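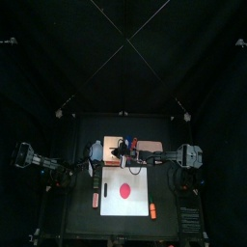 글쓴이 Amparo Carrasco

Brekport의 양팔 로봇 키트를 빌려 쓴 지 한 달이 됐다. 체험 대여라서 9월 말에 돌려보내야 하고, 그 전에 쓴 내용을 정리해 둔다. 키트 이름은 Drandudine이고, 팔 두 개와 제어 소프트웨어, 상판 고정용 부품이 한 묶음으로 온다. 소프트웨어 쪽은 Tuner라는 프로그램이 따로 있다. 팔의 영점을 잡고 속도와 그리퍼 힘을 조정하는 용도다.

먼저 밝혀 두면 나는 로봇 전공자가 아니다. 작은 인쇄 공방에서 포장과 소품 정리를 하다가 반복 작업을 조금이라도 넘길 수 있을까 해서 신청했다. 대여료는 한 달 545유로였고 왕복 운송비는 별도였다. 구입가는 구성에 따라 다르다는데 내가 받은 견적은 대여료와 비교하기 어려울 만큼 높았다. 그 이야기는 뒤에 쓴다.

설치

상자를 열고 첫 동작까지 이틀 걸렸다. 설명서에는 반나절이라고 되어 있다. 팔을 상판 양쪽에 고정하는 것은 금방 끝났고 시간을 잡아먹은 것은 케이블이었다. 관절을 따라 도는 선에 여유를 얼마나 줘야 하는지 설명서에 그림이 한 장뿐이다. 처음에는 너무 짧게 묶어서 손목을 끝까지 돌리면 선이 당겼다. 다시 풀어서 길게 묶었더니 이번에는 늘어진 고리가 작업물에 스쳤다. 결국 관절마다 따로 길이를 맞췄다. 베이스 쪽에 남는 선은 감아서 두는 수밖에 없었다.

작업 공간 주변은 검은 천으로 둘렀고 조명은 상판 가운데로 모았다. 창가에서 할 때보다 물체 인식이 확실히 안정됐다. 다만 어두운 물건은 검은 상판 위에서 잘 안 잡힌다. 짙은 초록색 물건이 특히 그랬다. 반대로 흰 도마는 한 번도 놓친 적이 없다. 기준판으로 쓰기 좋아서 빨간 타원이 가운데에 있는 흰 도마를 계속 썼다.

Tuner

이 키트에서 가장 마음에 든 부분이다. 왼쪽 팔과 오른쪽 팔의 설정을 따로 저장할 수 있고, 한쪽 값을 복사해서 좌우를 뒤집어 붙이는 기능이 있다. 프로필은 33개까지 저장된다. 나는 네 개만 썼다. 화면은 오래된 프로그램처럼 생겼는데 메뉴가 얕아서 찾기는 쉽다.

불만은 단위다. 그리퍼 힘이 0에서 2,000까지의 숫자로 나오는데 이게 뉴턴도 아니고 퍼센트도 아니다. 지원팀에 메일을 보냈더니 Begoñe Garrido라는 담당자가 내부 기준값이라고 답해 줬다. 답은 빨랐고 친절했지만 환산표는 없다고 했다. 그래서 물건마다 낮은 값에서 시작해 올려 가면서 찾았다. 플라스틱 병은 값을 조금만 높여도 찌그러졌고 마커 종류는 너그러운 편이었다.

한국어 메뉴는 없다. 영어와 스페인어만 있고 스페인어 쪽 번역이 더 자연스럽다.

실제로 시켜 본 일

주로 한 것은 작은 물건을 집어서 도마 위에 올리고 다시 제자리로 돌려놓는 작업이다. 마커, 지우개 비슷한 블록, 병, 납작한 상자 같은 것을 도마 둘레에 늘어놓고 하나씩 옮기게 했다. 배치는 일부러 고르지 않게 했다. 공방 책상이 원래 그렇다.

길쭉한 물건이 세로로 누워 있으면 대체로 잘 집는다. 세워 둔 물건은 손끝이 내려오다가 건드려서 넘어뜨리는 일이 잦았다. 접근 높이를 올리면 나아지는데 그만큼 느려진다. 납작한 상자는 가장자리에 손가락이 걸려야 들리기 때문에 상자가 팔 바로 아래에 있으면 자세가 잘 안 나왔다. 이럴 때는 반대쪽 팔에 맡기는 편이 빨랐다. 작업을 어느 팔에 줄지는 사람이 정해 줘야 한다. 자동 배정 기능은 다음 버전에 들어간다고 들었다.

한 물건을 옮겼다가 되돌리는 데 평균 13초가 걸렸다. 내가 손으로 하면 비교가 안 되게 빠르다. 그래도 같은 일을 오후 내내 시켜 놓고 다른 일을 할 수 있다는 점은 인정한다. 두 팔이 가운데에서 만나는 동작은 보수적으로 잡혀 있어서 한쪽이 들어오면 다른 쪽은 바깥으로 물러나 기다린다. 이 대기 구간을 줄이는 옵션이 있지만 나는 건드리지 않았다.

소음과 손질

소리는 생각보다 작다. 옆방에서는 안 들린다. 베이스에 표시등이 있는데 내 키트는 좌우 색이 달라서 처음에 고장인 줄 알았다. 설명서 맨 뒤를 보면 역할에 따라 색이 다르게 설정된다고 나온다. 앞쪽에 적어 줬으면 좋았을 내용이다.

고정 클램프는 일주일에 한 번 다시 조였다. 빼먹은 주에는 위치가 조금씩 밀려서 영점을 새로 잡아야 했다. 그리퍼 안쪽은 마른 천으로 닦으면 된다.

Bustamante와 비교

작년에 Bustamante의 한 팔짜리 제품을 잠깐 써 봤다. 그쪽은 설치가 훨씬 쉽고 설명서가 좋다. 대신 팔이 하나라서 잡아 주면서 다른 동작을 하는 일은 처음부터 안 된다. 병을 붙잡은 채 뚜껑을 만지는 식의 작업이 필요하면 Drandudine 쪽이고, 정해진 자리에서 정해진 자리로 옮기기만 할 거면 한 팔로 충분하다.

살 것인가

나는 안 산다. 지금 공방 작업량으로는 값을 뽑을 수 없고, 물건이 바뀔 때마다 힘 값을 새로 찾는 시간도 무시할 수 없다. 대여는 다시 할 생각이 있다. 연말에 포장이 몰릴 때 한 달 더 빌리고 싶어서 가능한지 물어봤고 아직 답을 기다리는 중이다.

케이블 길이를 적어 둔 메모와 Tuner 설정값은 필요한 사람이 있으면 댓글로 남겨 주면 보내겠다. 그리퍼 힘 값은 내 키트 기준이니 그대로 넣지 말고 낮은 값부터 시험해 보기 바란다.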